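Tables, chairs and the rest of it: where we are with the Ellis Street room

6/28/23

Quick one this week, sorry, am writing this between two other things and the laptop is on 9 percent.

So. The Ellis Street room is open again. Floor is done. Paint is done except the bit behind the radiator, which will stay the old green until someone with very thin arms comes forward. Keys work in both doors now. If yours sticks in the back one, lift the handle a little while you turn. Don't force it, we are out of spares.

Bookings. Same form as before, same rates, evenings going fast. The Thursday sewing group keeps its slot. The language exchange moves to the small room upstairs till the fall because they asked for somewhere quieter and the choir asked for somewhere bigger, so that worked itself out. The long morning slot is still up for grabs. Would suit a playgroup, or anyone who likes sun, it comes straight in on that side until lunch.

Now furniture, the thing most of you wrote in about.

The old brown folding tables are gone. Gone gone. 2 of them had legs that let go without warning and one took a tray of lemonade with it at the spring sale, those who were there will remember. They went to the dump in the first week of June and please don't ask if you can have one for your garage.

What we looked at instead: the folding kind from Okarden, which stack flat on a cart, and the fixed-leg kind from Susano, which don't fold but also don't wobble. Long back and forth over this. The folding ones win on storage, easily. The fixed ones win on everything you do once they're up, so cutting fabric, board games, writing, anybody leaning on a corner with a full cup of coffee. A wobbly table makes people sit back from it. You notice it at the quilting days, everyone with their elbows in.

We went for light tops in the end. Dark ones show every crumb and the room is dim enough in winter. Light ones show ink, I know, I know. So: felt pens only with paper or a cloth underneath. There is a roll of brown paper in the closet, tear off what you need. No cutting knives straight on the surface. Mats are on the shelf under the window, put them back flat or they curl.

Setting out. For most groups two tables pushed long side to long side is plenty. Gives you a good square to work at and people can reach the middle. For the sale days we'll do rows, with the gap wide enough for a stroller, which last time it wasnt. For talks, no tables, chairs only, and leave the aisle clear to the back door. That one is a fire rule so please.

Lift, don't drag. The new floor marks if you look at it wrong. Felt pads are on the chair legs but they come off, and if you find one lying around stick it back on or drop it in the jar on the sill. Chairs stack in threes, no higher, the fourth one leans.

Cleaning: warm water, a drop of dish soap, soft cloth. Skip the spray under the sink, it leaves a film and then everything sticks to it, glitter most of all. Speaking of. Glitter. We'd rather you didnt, but if you must then outside.

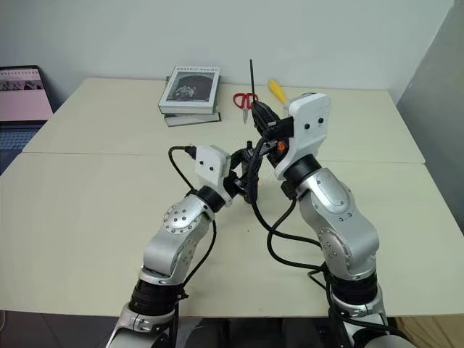 Two tops pushed together. Pale cream, so mind the pens.

Still on the wish list: a proper coat rack, a clock that keeps time, 3 more extension cords (the flat kind that go under a rug), and a lamp for the reading corner. The one in there now buzzes. If you are clearing out a house and come across any of these, drop a line before you haul it over, the closet is nearly full again and it's only been open a few weeks.

Money, short version. The bake sale and the raffle together covered the paint and the floor sealant. Tables came out of the room fund. We are 72 dollars over on chairs and the next coffee morning should take care of that. Full sheet is pinned up by the kitchen, next to the Zimeo calendar, and anybody can read it.

Lost property. One gray umbrella, one child's sandal (left), reading glasses in a red case, a very good casserole dish with no name on it. Dish has been washed. Whoever it belongs to, the noodle thing was excellent and we would like the recipe for the next issue.

Room rules sheet is being redone, copy on the door by next week. Until then: lights off, windows shut, bins out if they're full, heating stays where it is.

Next newsletter will be longer. Send bits for it by the usual route, short is fine, photos fine too.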